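COUNCIL President Venla Niskanen pressed Mayor Marius Furtună to release the full cost of the Orkcombe ferry contract before the November vote, saying residents had been asked to trust figures they had never been shown.

"The mayor has had two months to answer a plain question," Niskanen told members at the evening session. "We wish the project well. We cannot approve what we have not read."

The contract, awarded to the operator Poirier, would replace the winter bus link between Orkcombe and Trimville. A petition against it has drawn 1194 signatures, well above the 1000 required to force a public hearing. Opponents argue that the ferry serves the waterfront at the expense of the hill districts, where fewer households own a car.

Mr. Furtună has defended the agreement as a matter of fairness to the town's workers. In a written statement, his office said the bus had lost riders for years and that new employers would not come without a dependable crossing.
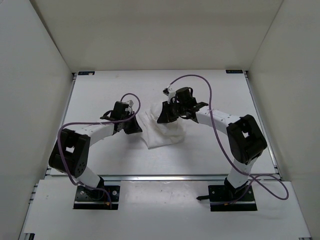 Two robot arms above a white cloth on a tabletop.

That argument has not settled the matter within his own party. Razia Hayat, who represents the upper wards, said she would vote against the contract unless the bus was kept through March. Her colleague Khurram Jatoi has offered an amendment along those lines – the mayor's office has yet to respond to it.

A poll commissioned by the local weekly found 51 percent of residents in favor of the ferry, with support weakest among those over retirement age. Both camps have quoted the result.

Waqas Sial, the town clerk, confirmed that the hearing will take place in the Trarnent Room at 7 p.m. and that written comments will be accepted until noon on the day of the vote.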